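Tips > Around the House > Heating and Cooling

Furnace tune-ups, duct cleaning and other things people sell you over the phone

Posted 2024-07-11

July is a strange time to think about the furnace, but it's when the calls start. Somebody with a pleasant voice tells you they're "in your area" and can do a full tune-up for next to nothing. I have lived in the same drafty house in Brolholm long enough to have said yes to that twice. Both visits ended with a man in my basement telling me something was cracked.

Maybe it was. I asked to see it both times and both times the light was bad and the angle was wrong. The furnace is still running.

So this page is about which parts of heating upkeep you can do yourself, which parts are worth paying for, and which parts I don't believe in.

Filters

Change them. I have no argument with this one. What I don't buy is the expensive pleated filter for everybody. A very dense filter can choke the airflow on an older blower, and then the house heats slowly and you blame the furnace. Look in the manual for what your unit can handle. If the manual is gone, look for the model number inside the blower door and find the manual online. Write the filter size on the ductwork with a marker, and draw an arrow for the airflow while you're at it. Every filter has an arrow on its edge and I have still put one in backwards.

As for the "90 day" filters, pull it out after a month and look. With two dogs, mine is gray long before the box says it should be.

Duct cleaning

I paid $239 for this one January. They ran a loud machine for the better part of a morning and showed me a bag of dust. I can also produce a bag of dust. The house smelled the same and the bill was the same the next month.

There are times I would pay again: after a big remodel with a lot of drywall sanding, or if mice have been in there, or if you can see mold. Otherwise take off the floor registers, wash them in the sink, and run the vacuum hose down as far as it goes. Let the registers dry before you put them back.

Sealing the ducts does more good than cleaning them, in my opinion, and it gets sold a lot less. Use foil tape or the brushed-on mastic. The gray cloth tape everybody calls duct tape dries up and falls off ducts. Start with the joints you can reach near the furnace, with the fan running, and feel for air with a damp hand.

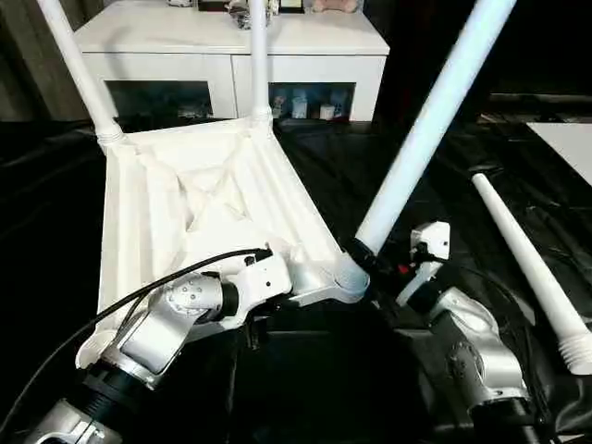

Three legs on the stool so far.

Vents and registers

Closing vents in the rooms you don't use is a tip that gets passed around every winter, and I did it for years. It seems like it has to save money. On most forced-air systems the blower keeps pushing the same as before, the pressure goes up, and the air finds the leaks in your ducts. I open them all now. My bill went down a little, but it was also a mild winter, so I'm not going to claim anything.

Do move the furniture. My neighbor Krishnamoorthy Suvarna complained about a cold living room for two winters before he pulled the couch off the return grille.

Thermostats that learn

I tried a Vornora, which was supposed to learn our habits. It learned that we get up at night. The plain programmable one I had before did what I told it, and I've gone back to it. If you like the phone app, fine, but read the savings claim on the box closely. It's usually measured against a house where the heat never gets turned down at all.

What to leave alone

Gas lines, the burners, anything inside the sealed part of the cabinet, and the flue. Pay for those. And put a carbon monoxide alarm on every floor, near the bedrooms, and test it. I'm skeptical of plenty on this page but not of that. If it goes off, get everybody outside and call from there.

Getting a second opinion

If someone tells you the heat exchanger is cracked, don't run the furnace, and don't sign anything either. Ask for a photo of the crack and a written note saying where it is. An honest tech won't mind. Then call another company and don't tell them what the first one said.

Li-hua Lu wrote in after an earlier page of mine to say that her first company (from over in Rothe) wanted to replace the whole unit, and the second one replaced a flame sensor in roughly 30 minutes. I can't vouch for either company. I only have her word for it, but it sounds a lot like my basement.

Service plans

I have priced a few of these, including the Brenia plan that comes stuffed in the envelope with my bill. Read what's excluded. Mine left out the blower motor, the control board and "wear items," and I had trouble thinking of what else was going to break. One paid inspection each fall, from someone you picked yourself, comes out cheaper -- at least it did when I added it up. Put the difference in a jar.

More in Heating and Cooling
Bleeding a radiator without ruining the carpet
Do window film kits do anything?
Space heaters: what the wattage means
Why the upstairs is always hotter
Cleaning a bathroom fan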